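The Mesby hand had three fingers and a thumb. The Purkatov hand had two flat jaws and a long record, and it had been in its case since the morning.

Lavanya Kurian sat on the carpet with the laptop on her knees. Harish Ramasamy stood by the produce display and read from the run sheet.

"The rule is 1,000 picks each," he said. "Same basket, same arm."

"And the Mesby is on what?"

"600."

She had argued for the Purkatov in May and lost. Now she wanted the Mesby to fail in some clear way, and she did not like wanting it. She started the next run and watched the wrist camera in one window and the head camera in the other.

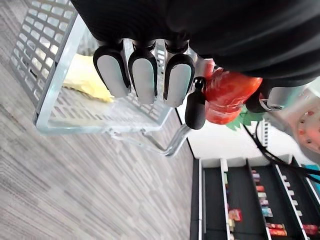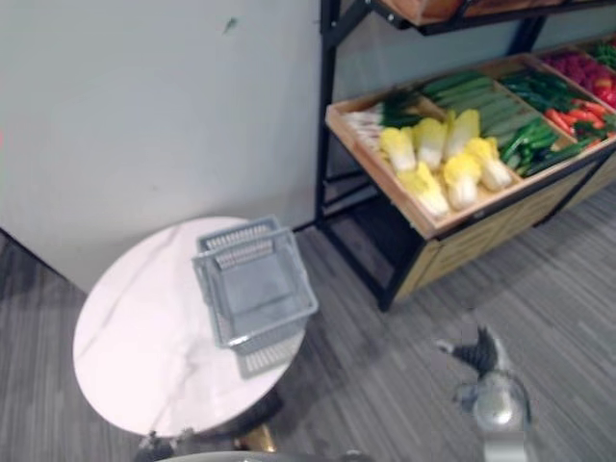 The Mesby hand from the wrist camera, then the display and the basket from the head camera.

"Thumb force is reading 24," she said. "It was lower with the old controller."

"Too high?"

"High for something soft. For plastic it doesn't matter."

"Kamath wants it for real fruit."

"Then Kamath should buy real fruit."

Harish wrote down the number. He had worked with Austra Koppel, who designed the thumb, and he had never said whether he liked it. Lavanya asked him now.

"It's a good thumb," he said. "The cable is in a bad place -- I told her that."

She lowered the limit, saved the file under a new name and sent the arm back to its start position. Harish turned the sheet over and wrote 601 at the top of the next column.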